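Fosen wire and cable sorting – progress report, February
Prepared for Bretotus by Zuzana Kubíček

You asked for a short report this time, so I have kept the philosophy of baskets to a minimum. Work on the sorting station continues, and so does the red wire.

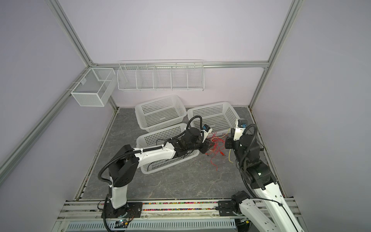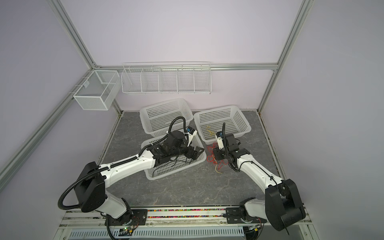

White baskets, gray marble-pattern floor, wire.

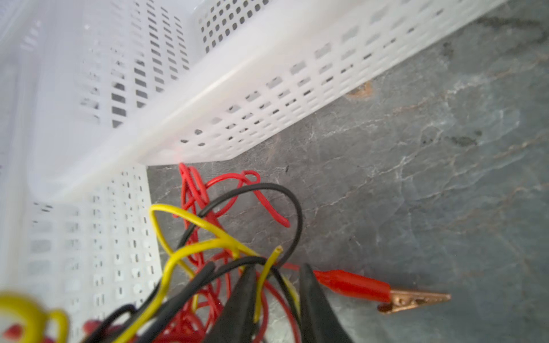
Of the 100 wire bundles on the Niston list, 70 are sorted by color and logged. The other 30 are mostly thin hookup wire, which has a gift for knotting itself overnight. We have stopped cutting the tangles apart – it was quick, but it left us with a fine collection of pieces too short to use.

The perforated baskets stay. They are cheap, they stack, and dust falls through the holes. So do loose wire ends, sadly, and I would like to try a paper liner before the next batch.

Spending stands at 60 percent of the supplies budget. The Tello labels arrived in the wrong size and have gone back. Until the new ones come we are using masking tape and my handwriting, and I apologize in advance to whoever does the audit.

Still to do: finish the hookup wire, agree on a home for the short pieces, and get your answer on the liners.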